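Workshop notebook, Tuesday
6 min read

Murkgate dollhouse, still on the staircase. I really thought I'd be hanging doors by now, but the stairs have eaten the whole month and I'm writing this down so I don't do the same dumb thing on the next one.

Where I left it: carcass glued and square, floors in, stairwell cut through the second floor. The stairwell came out a hair narrow on the left (my fault, I marked it from the wrong side of the pencil line) so the bought stair kit was never going to drop in. I'd already decided I didn't like the kit anyway. The treads are chunky and the nosing looks like a bread roll. So, scratch-built stairs, in basswood, with a closed stringer on the wall side and an open one facing the front where you can see it.

First go was with a paper template glued on the wood and a razor saw. Cut both stringers separately. They looked fine side by side on the bench and then I put treads across them and every single one tipped a little, some forward and some back. It looked like a house after an earthquake! Second go, I stuck the two blanks together with double-sided tape and cut them as one piece, and that was so much better that I'm annoyed I ever tried it the other way. Note for whoever borrows the little miter box: the 45 slot is worn on the far side and it wanders. Use the 90 and a scrap block.

Treads are 2 mm stock. I cut a few extra and I'm glad I did, two split along the grain when I rounded the front edge. What worked in the end was doing the rounding on the long strip before cutting it up, with 218 paper... no, 220, I wrote 218 on the lid of the tin years ago and now I read it that way every time. Leaving this in so someone fixes the lid.

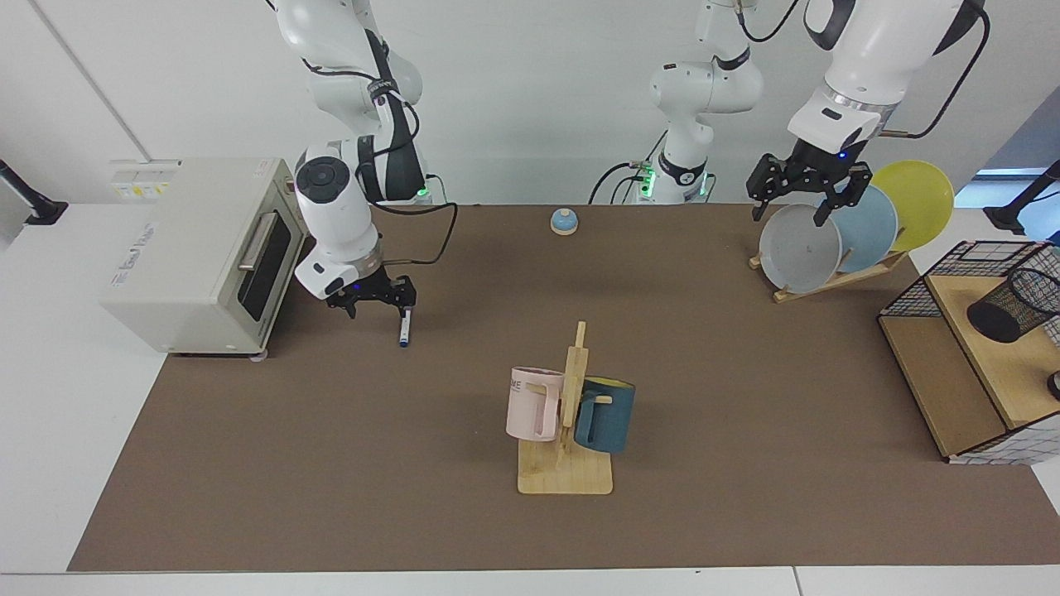

Kudska Makers, Small Woodwork Group

Balusters next. I wanted turned ones and I don't have the patience to turn that many on the mini lathe, so I tried a trick from the Tuvness build, where you take square stick, spin it slowly in the drill and just kiss it with a needle file in the same spots each time. I made a little fence out of scrap with notches in it so the file lands in the same place. It's slow but kind of lovely, and after the first 6 I stopped snapping them. They aren't identical. From the front of the house, at the distance anyone will be looking, I can't tell, and I'm the one who'd be looking for it.

The handrail I'm less happy with. I steamed a strip over the kettle for the curve at the bottom and it sprang back to maybe half the bend overnight. Tried again with a tighter former, a jar this time and not the paint can, and left it clamped till the next evening. Closer! Still a gap at the newel post you could slide a business card into. I might cheat and carve the last bit out of a solid block and splice it on. If the grain matches well enough and it gets stained dark, I can live with it.

About the stain: the Kocabaş walnut is too red on basswood. I did three test strips, straight, thinned, and over a coat of sanding sealer. Straight went blotchy right away, thinned was less blotchy but pinkish, and the sealer one was the winner by a mile. It takes two coats over sealer to get the depth. I taped the strips inside the back cover here with what I did written on each, so please don't peel them off to hold up against your own stuff, take the whole notebook over.

Glue squeeze-out is showing under the stain on the third tread up. I scraped it and it still shows. Options are to pop that tread off and replace it, or put a stair carpet down the middle and forget about it. I've got a strip of old ribbon in a faded green that would do nicely as a runner, and I'm leaning that way, but I was so proud of those treads that covering them up hurts a bit.

Left to do before I can glue the stair in: finish the rail, two more balusters at the top landing, the trim board under the landing, and a dry fit with the front panel closed. That last one I skipped on the Murkgate chimney and had to saw the thing off again, so it's going in capital letters on the tape on the lid. DRY FIT WITH FRONT CLOSED.

Need to buy: basswood strip (small), sanding sealer, blades for the razor saw.

1,916 views
2 comments
6 shares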